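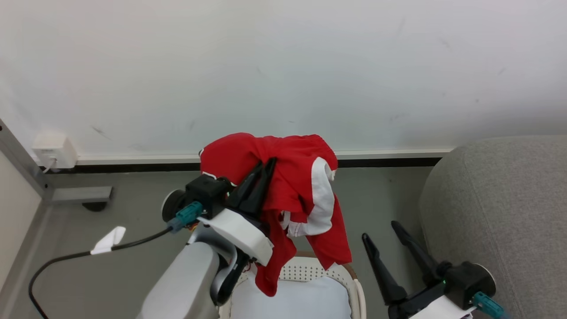

Local News > Business > Kastasside

Laundry firm's newest hire has two arms and no opinion on the radio

The sorting room at Pagano, the laundry on the Kastasside road that washes kit for half the sports clubs in the county, has been a loud place for as long as anyone can remember. There is the radio, there is the argument over the radio, and there is the steady complaint that somebody has again sent in a jersey with the socks still balled up inside it.

Since September there has also been a two-armed robot, supplied by Flellier, which picks clothes out of baskets one at a time. It does not complain about the socks. It doesn't find them, either, so that job has stayed with the humans.

"It's very polite to a shirt," said Gerardo Martinelli, who runs the day shift. "It picks one up as if it might be somebody's wedding dress. We had a bet on how long a full basket would take, and I'm not telling you who won or what the number was."

The company says nobody has been let go. Eleven people worked in sorting before the robot came and 11 work there now, although three of them have moved to a new table where they check name tags, turn sleeves the right way out and deal with whatever the robot has put down in a heap. The new table has stools. The stools, staff agree, are the most popular piece of technology to enter the building in years.

What has changed is the bending. Sorting means leaning into a basket all day, and Pagano's sick notes have long featured the lower back. Under the new arrangement the robot does its share of the reaching and the late shift finishes at 8 p.m. instead of whenever the last basket happens to be done. Overtime has shrunk along with it, a point that management mentions quietly and everyone else mentions at full volume.

Ubaldo Serra has sorted laundry here for 12 years and was given a two-day course so he could look after the machine. His title is now "cell operator," and his pay went up by a sum he describes as "a decent sandwich a week."

"They told me I'd be supervising," he said. "What I do is stand there and say 'come on, come on' at it, like it's a horse. Then it gets hold of a sleeve and I feel proud. My wife thinks I need a vacation."

Serra's grievances are modest. He would like the thing to be better with drawstrings. He would like to be asked before its settings are changed, after one update sent a morning's worth of goalkeeper shirts to the wrong table. And he would like it noted that when it stops, the fault gets logged under his name.

The shop's staff group, which meets in the break room when there is cake, has asked for two things in writing: a promise that the three checking jobs are permanent, and a rule that the robot's speed won't be used to set targets for people. Management has agreed to the first. On the second it is "looking at wording," which Martinelli translated as "they're looking out of the window."

For now the robot handles jerseys and towels only. Bed linen, which arrives from the Livach guesthouses in knots the size of a calf, will remain a job for two people and some bad language.

A second machine is under discussion for next year. So is a second radio.

Comments (3)

towelgate: My son's team sends its kit there and it came back with everyone's number except his. Was that the robot or Ubaldo?

MarthaK: Good for them for getting stools. I did that job for 3 years and the only thing we ever got was a poster about lifting with your knees.

old_left_back: "Looking at wording." Get it in writing before the second one shows up, folks. I've heard that one before, in a different factory.

Contact the newsroom: ext. 555 | © Kastasside local news desk | Back to top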